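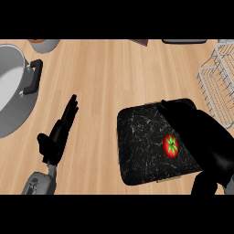
Teleoperação em simulação: demonstrações do tomate ficam boas para mim e ruins para a política

Pergunta de Nimal Wijesinghe
Etiquetas: teleoperação, demonstração, dois braços, simulação

Estou gravando demonstrações por controle remoto num ambiente simulado de cozinha, com dois braços. A tarefa é pegar o tomate que fica sobre a tábua de corte preta e colocá-lo na panela cinza, que está do lado esquerdo da mesa. O braço direito é o que fica perto da tábua, então é ele que pega. O esquerdo fica entre a panela e a tábua e recebe o tomate para terminar o movimento.

Uso dois controles de mão, um para cada braço, com o programa da Fovex para mapear a pose da mão na pose do punho. Gravei 47 demonstrações válidas em outubro. Descartei as que o tomate caiu na mesa.

O problema: a política treinada com esses dados leva o braço direito até perto do tomate e fica parada ali. Às vezes fecha os dedos antes da hora e empurra o tomate para fora da tábua. Quando consegue pegar, a passagem de um braço para o outro quase nunca sai.

Reproduzi as gravações no simulador e todas terminam com o tomate dentro da panela, portanto não é erro de gravação. Também já troquei o tamanho do lote e a taxa de aprendizado, sem diferença que eu conseguisse notar.

Perguntas:
Vale a pena gravar mais ou o defeito está no jeito como estou demonstrando?
Preciso separar a tarefa em duas, uma para pegar e outra para passar de mão?

As observações que a política recebe são a câmera de cima e as posições das juntas. Não uso a posição do tomate, embora o simulador forneça.

Resposta 1 (aceita)
de Prasanna Munasinghe

Pelo que você descreve, eu olharia primeiro para as pausas. Quem opera por controle remoto costuma chegar perto do objeto, parar, conferir a profundidade na tela e só então fechar a garra. Durante essa parada a imagem não muda e as juntas também não. A política aprende que naquela posição a ação correta é ficar parada, porque é isso que aparece na maior parte dos quadros.

Para verificar, faça um gráfico da velocidade do punho direito ao longo do tempo em algumas gravações. Se houver um trecho longo perto de zero antes do fechamento, é isso. No meu caso o trecho passava de 2 segundos em quase todas.

O que fiz:

Cortei os quadros em que os dois braços estavam parados e o comando da garra não mudava. Mantive alguns no começo e no fim de cada episódio.

Regravei uma parte, treinando antes o movimento até conseguir fazer a aproximação sem parar. Leva uma tarde para pegar o jeito.

Passei a prever blocos de ações em vez de uma ação por vez. Isso ajuda bastante a atravessar as pausas que sobram.

Sobre fechar antes da hora: confira se o canal da garra está sincronizado com a imagem. Eu tinha um atraso entre o gatilho do controle e o quadro gravado, e o comando aparecia adiantado. Reproduzir a gravação não mostra esse defeito, pois a reprodução usa só as ações e ignora as imagens.

Sobre a passagem: escolha um ponto fixo da mesa para fazer a troca e use sempre o mesmo. Há bastante espaço livre entre a tábua e o braço esquerdo. Nas minhas primeiras gravações eu trocava onde dava, e cada episódio ensinava uma coisa diferente. O braço esquerdo deve esperar já aberto e orientado, e o direito só solta depois que o esquerdo fechou.

Eu não separaria a tarefa ainda. Corrija as pausas e grave até chegar a 90 episódios, variando a posição do tomate na tábua. Se a troca continuar falhando, grave episódios curtos que começam com o tomate já na garra direita e misture com os completos.

Resposta 2
de ivitz_lab

Por que dois braços? Se o direito alcança a panela, faça tudo com ele. Usei o kit da Gisler numa tarefa parecida e desisti da troca de mãos.

Comentário de Nimal Wijesinghe na resposta 2
O direito não alcança a panela com a base onde está, e não posso mudar a base.

Resposta 3
de stostwood

Coloque a posição do tomate como entrada, já que o simulador dá de graça. Fica bem mais fácil de treinar.

Comentário de Prasanna Munasinghe na resposta 3
Serve para depurar. Se funcionar com a posição e não funcionar com a imagem, o problema está na visão. Para uso final, só se ele não pretende sair do simulador.

Comentário de Nimal Wijesinghe na resposta 1
Fiz o gráfico e as pausas estão lá, na aproximação e de novo antes de soltar. O canal da garra também estava adiantado, 2 quadros. Já corrigi a sincronia e estou cortando os trechos parados. Vou regravar com o ponto de troca fixo e marco aqui o resultado quando terminar o treino.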